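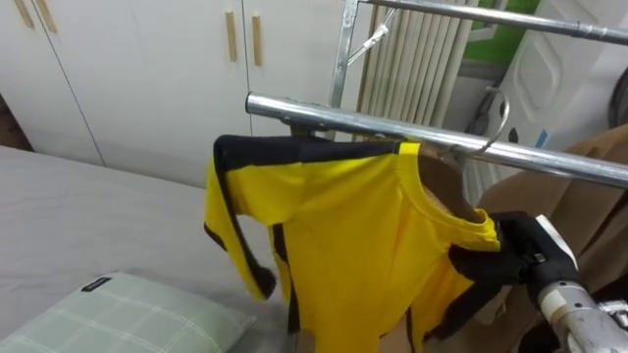 Shufen Zeng: the lead vocal still sounds boxed in on the second verse, and I don't think it's the mic. Check the doubles first.

December, mix notes, Ravari single ("Nellik")

Checked the doubles. Shufen is partly right. The left double was running late against the lead through all of verse two, worst on the held vowels. Nudged it by hand, phrase by phrase. Did not use the auto-align; it smeared the breaths last time.

Boxiness is a separate problem. Swept the lead and found a ring at 923 Hz, narrow. Pulled it with a dynamic band so it only moves on the loud notes. A static cut made the choruses thin.

Tempo stays at 74. Hayley Greenwood wanted to hear it faster, so I bounced a stretched version for her. Drums survive it, the vocal does not. If she still wants it we re-sing.
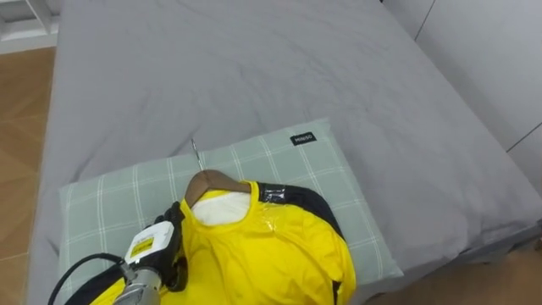 Vocal delay was set by ear on the rough and never locked. Now 424 ms with feedback low, high cut on the return. It drifts slightly against the grid, and I prefer that to the dotted eighth, which fights the hi-hat. Muted the send on the last word of the bridge.

Harmony stack: 2 parts in the chorus, not the full pile from the demo. The low one was masking the bass synth. Printed it to its own stem in case the label asks.

Bae's writing credit is missing from the session metadata. The split sheet has it. Fix before anything goes to Plistthorpe for mastering.

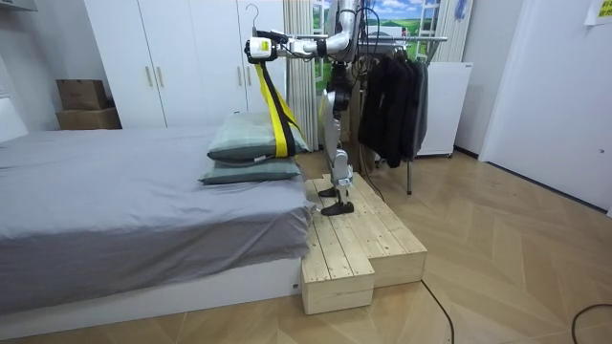 Yellow strap with black edging, looped around the upper pillow.

Open items:
Intro pad clicks at the loop point, needs a crossfade.
Clean edit not started.
Instrumental and a cappella to be printed from the same pass as the main mix, limiter off.
Bridge ad-libs: keep take as comped until Hayley has heard it on headphones.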